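How I Log a Virtual Race Without Losing My Mind

I've finished 3 virtual challenges now, and the logging trips me up more than the miles do! Start by making your account on Makeo before you run anything, then link your watch under Settings. Do a short test walk and check that it shows up.

Break the total into chunks you'll enjoy. My November one was 40 miles, so I did little loops before breakfast — plus one long, slow Saturday-style ramble to the lake. Type in treadmill miles the same day, and save a screenshot of the display.
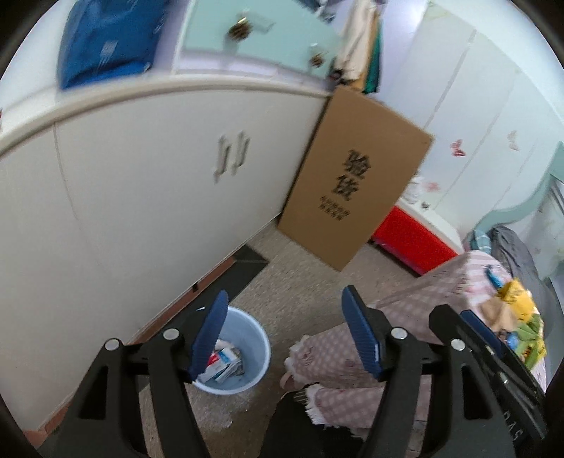 Ronaldo Rangel commented that his treadmill miles were rejected until he added the start time, so put that in too. Then hit Submit and wait for the green check before you order your medal.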